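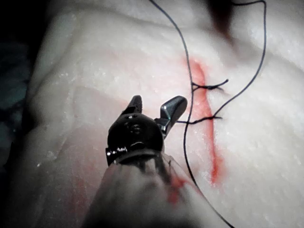
Two stitches across the red line, jaws open next to the lower one.

8 November 2024

Long evening on the suturing rig, writing it up before I forget which knob I turned. The pad is still the pale Romari one and I'm keeping it for now, even with that big ridge down the left side. A flat pad would be easier, but the ridge makes me think about how the wrist comes in, and that's half the fun of this thing!

Stitches first. Both of them cross the cut, and both have a knot I'm willing to show people. The upper one has the short tail I like (frayed at the tip, so new scissors go on the list). The lower one is a mess to look at with those long strands wandering all over the right half. I keep leaving way too much thread. It slides past the knots and the shaft, and then I'm chasing it with the jaws instead of getting on with the next stitch.

Wrist: the cable tension was the real job tonight. I backed the left jaw off by 6 clicks and the closing lag got a lot better, though there's still a bit of slop when I roll and close at the same time. Logged it as run 217. Run 214 and everything before it used the old Hedegaard pulleys, so please don't compare them, I did that for a whole week in July and got very excited about nothing.

Fake blood: too much. It's on the shaft again, just below the wrist. Wipe it down before parking the arm, please, and keep it away from the pivot screw. I mixed this batch with less water and the red is great, really bright, but it creeps.

Software side, the Fernora board dropped its connection once during homing and came back after a power cycle. I've set the timeout to 814 ms and I'm leaving it there until it annoys me again. If you pull the latest config, check that the jaw limit still says 19 degrees (mine got overwritten, and I only noticed when the jaws stopped short).

Next time:
- cut the thread shorter before starting
- third stitch, same spacing
- try roll and close with the slower profile
- ask at Skedlow if the spare wrist cable is in yet

Arm parked, compressor off, bench light is on the timer.

We use cookies to remember your settings and see which pages get read. Accept all | Manage preferences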